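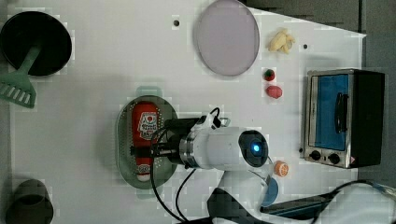 Kapitel 4: Die Rezeptsammlung einrichten

Jetzt kommt der Teil, auf den wir uns beim Schreiben am meisten gefreut haben! Larnura ist installiert, das Haushaltskonto steht, und nun ziehen die Rezepte ein: die aus dem Schuhkarton, die aus dem Handy und natürlich die von Oma, bei denen immer nur »Mehl nach Gefühl« dasteht (auch dafür gibt es ein Feld, siehe 4.3).

Für dieses Kapitel brauchen Sie einen Rechner oder ein Tablet. Am Telefon lassen sich Rezepte lesen und abhaken, die Ersteinrichtung der Sammlung ist dort aber gesperrt.

4.1 Eine neue Sammlung anlegen

1. Öffnen Sie Larnura und tippen Sie in der linken Leiste auf »Sammlungen«.
2. Wählen Sie »Neue Sammlung«.
3. Geben Sie einen Namen ein. Erlaubt sind bis zu 44 Zeichen, Umlaute und Akzente inbegriffen.
4. Legen Sie unter »Sprache« fest, in welcher Sprache die Zutaten geführt werden. Für jede Sammlung gilt genau eine Zutatensprache, die Rezepttitel dürfen bunt gemischt sein.
5. Wählen Sie unter »Maße« zwischen Gramm und Milliliter oder Tassen und Löffeln.
6. Bestätigen Sie mit »Anlegen«.

Hinweis: Die Zutatensprache kann nachträglich nur geändert werden, solange die Sammlung leer ist. Die Maße können Sie jederzeit umstellen, Larnura rechnet dann alle Rezepte neu um. Beim Backen lohnt danach ein kurzer Blick auf die Eier, die werden nämlich auf halbe gerundet.

4.2 Rezepte importieren

Larnura liest drei Quellen: Textdateien, Fotos von Rezeptkarten und das offene Austauschformat Cù. Wenn Sie die Wahl haben, nehmen Sie Cù! Dabei bleiben Zubereitungszeiten, Portionen und Querverweise zwischen Rezepten erhalten, also auch so schöne Dinge wie »dazu passt die grüne Soße von Seite eins«.

Import aus einer Cù-Datei:

1. Öffnen Sie die Sammlung, in die importiert werden soll.
2. Tippen Sie auf »Hinzufügen« und dann auf »Datei«.
3. Wählen Sie die Datei mit der Endung .cu aus.
4. Warten Sie, bis die Vorschau erscheint. Bei großen Dateien darf man sich ruhig einen Tee aufsetzen.
5. Entfernen Sie die Häkchen bei allen Rezepten, die Sie nicht übernehmen möchten.
6. Tippen Sie auf »Übernehmen«.

Zum Ausprobieren liegt jeder Installation die Beispielsammlung von Duyên Giáp bei. Sie enthält 1.262 Rezepte, von der schnellen Nudelsuppe bis zum dreitägigen Sauerteig, und sie ist eine wahre Fundgrube. Laden Sie die Sammlung ruhig vollständig, Sie können sie später mit einem einzigen Tippen wieder ausblenden, ohne dass Ihre eigenen Rezepte davon berührt werden.

Import von Rezeptkarten:

1. Legen Sie die Karte flach auf eine einfarbige Unterlage.
2. Tippen Sie auf »Hinzufügen« und dann auf »Karte einlesen«.
3. Richten Sie die vier Eckpunkte an den Rändern der Karte aus.
4. Prüfen Sie den erkannten Text. Unsichere Wörter sind gelb hinterlegt.
5. Korrigieren Sie die gelben Stellen und speichern Sie.

Achtung: Werfen Sie die Originalkarten erst weg, wenn Sie die Mengenangaben geprüft haben. Aus »½ TL« wird bei blasser Tinte gern einmal »12 TL«. Bei Zimt ist das lustig, bei Natron überhaupt nicht.

4.3 Zutaten zuordnen

Nach dem Import zeigt Larnura unter »Offene Zutaten« alles an, was noch keinem Eintrag im Zutatenverzeichnis entspricht. Der Schritt macht ein wenig Arbeit, aber danach funktionieren Einkaufsliste, Vorratsabgleich und Saisonkalender auf einen Schlag, und das ist wirklich eine Freude.

1. Öffnen Sie »Offene Zutaten«.
2. Tippen Sie auf die erste Zeile. Larnura schlägt bis zu zwei Entsprechungen vor.
3. Bestätigen Sie einen Vorschlag oder tippen Sie auf »Neue Zutat«.
4. Wiederholen Sie das, bis die Liste leer ist.

Für Angaben wie »eine Handvoll«, »etwas« oder eben »nach Gefühl« gibt es das Feld »Freie Menge«. Zutaten mit freier Menge stehen auf der Einkaufsliste ganz unten und ohne Zahl. Wer mag, hinterlegt dort einen eigenen Richtwert (bei uns in der Redaktion ist eine Handvoll Petersilie deutlich größer als eine Handvoll Rosinen).

Zum Thema Obst noch ein Tipp: Legen Sie Früchte, die Sie in verschiedenen Reifegraden verwenden, als eine Zutat mit mehreren Stufen an. Für Bananenbrot braucht man andere Bananen als fürs Müsli, und der Vorratsabgleich kann das auseinanderhalten. Die Stufen finden Sie in der Zutatenansicht unter »Reife«. 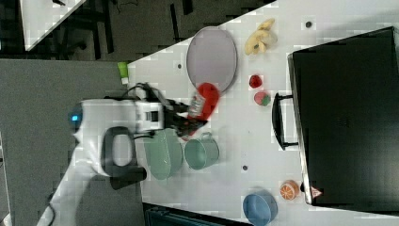

Haben Sie eine Stufe vergeben, fragt Larnura beim nächsten Vorratsabgleich danach. Sie können die Frage mit »Egal« überspringen, das Rezept gilt dann für jede Reife als kochbar.

Hinweis: Doppelte Zutaten (»Frühlingszwiebel« und »Lauchzwiebel«) führen Sie zusammen, indem Sie die eine lange gedrückt halten und auf die andere ziehen. Der Name der unteren bleibt erhalten, der andere wird als Suchbegriff weitergeführt.

4.4 Mit Filtia suchen und sortieren

Filtia ist die eingebaute Suche, und wer einmal damit gespielt hat, möchte sie nicht mehr hergeben! Sie schreiben einfach hin, was Sie wollen, und was nicht, bekommt ein Minuszeichen davor.

Ein paar Eingaben zum Nachtippen:

kürbis -ingwer
Zeigt alle Kürbisrezepte ohne Ingwer.

zeit<23 vorrat
Zeigt alles, was in weniger als 23 Minuten fertig ist und sich aus den vorhandenen Vorräten kochen lässt.

saison:august ofen
Zeigt Ofengerichte mit Zutaten, die im August Saison haben.

gast:vegetarisch portionen>6
Zeigt vegetarische Gerichte für größere Runden.

So speichern Sie eine Suche als Regal:

1. Geben Sie die Suche ein und starten Sie sie.
2. Tippen Sie rechts neben dem Suchfeld auf das Regalsymbol.
3. Vergeben Sie einen Namen, etwa »Feierabend« oder »Wenn Tante kommt«.
4. Wählen Sie, ob das Regal für alle im Haushalt sichtbar sein soll.

Ein Regal aktualisiert sich von selbst. Kommt ein passendes Rezept hinzu, steht es beim nächsten Öffnen schon darin.

Hinweis: Der Begriff »vorrat« liefert nur dann brauchbare Treffer, wenn die Vorratsliste gepflegt ist. Wie das ohne viel Mühe geht, steht in Kapitel 5.

4.5 Etiketten für Gläser und Dosen drucken

Falls Sie einen Etikettendrucker von Pimadton besitzen, können Sie ihn direkt mit der Sammlung verbinden. Das ist herrlich praktisch für Marmelade, Brühe und alles, was in der Tiefkühltruhe nach drei Wochen gleich aussieht.

1. Schalten Sie den Drucker ein und legen Sie eine Rolle ein. Die bedruckbare Seite zeigt nach oben.
2. Öffnen Sie in Larnura »Einstellungen« und dann »Geräte«.
3. Tippen Sie auf »Drucker suchen«. Der Pimadton meldet sich mit den letzten vier Stellen seiner Seriennummer.
4. Wählen Sie den Drucker aus und bestätigen Sie den Probedruck.
5. Öffnen Sie ein Rezept, tippen Sie auf »Etikett« und geben Sie die Anzahl ein.

Auf dem Etikett stehen Rezeptname, Kochdatum und, wenn Sie es einschalten, eine Liste der Allergene. Lange Namen werden auf zwei Zeilen umbrochen.

Achtung: Kleben Sie Etiketten nur auf abgekühlte Gläser. Auf heißem Glas rollt sich der Rand auf, und die Schrift dunkelt nach. Zum Einfrieren verwenden Sie bitte die Rollen mit Gefrierkleber.

4.6 Die Sammlung teilen und sichern

1. Öffnen Sie die Sammlung und tippen Sie auf »Teilen«.
2. Geben Sie den Haushaltsnamen oder die E-Mail-Adresse der anderen Person ein.
3. Wählen Sie »Lesen«, »Mitkochen« oder »Bearbeiten«.

Mit »Mitkochen« darf jemand Notizen anfügen und Portionen umrechnen, das Rezept selbst bleibt unverändert. Für Familien ist das oft die angenehmste Stufe: Alle dürfen ihren Senf dazugeben, und das Original bleibt, wie es ist.

Die automatische Sicherung läuft donnerstags in der Nacht. Zusätzlich können Sie unter »Sammlung« und »Sichern« jederzeit eine eigene Cù-Datei erzeugen. Sammlungen mit über 1.262 Rezepten werden dabei auf mehrere Dateien verteilt, die Sie beim Zurückspielen gemeinsam auswählen.

Achtung: Beim Zurückspielen wird der aktuelle Stand der Sammlung ersetzt. Notizen, die nach der Sicherung entstanden sind, gehen verloren. Erzeugen Sie vorher eine zweite Sicherung unter anderem Namen.

Weiter geht es in Kapitel 5 mit Vorratsliste und Einkaufszettel. Wer schon Hunger hat, öffnet in der Beispielsammlung das Regal »Schnell« und kocht erst einmal etwas!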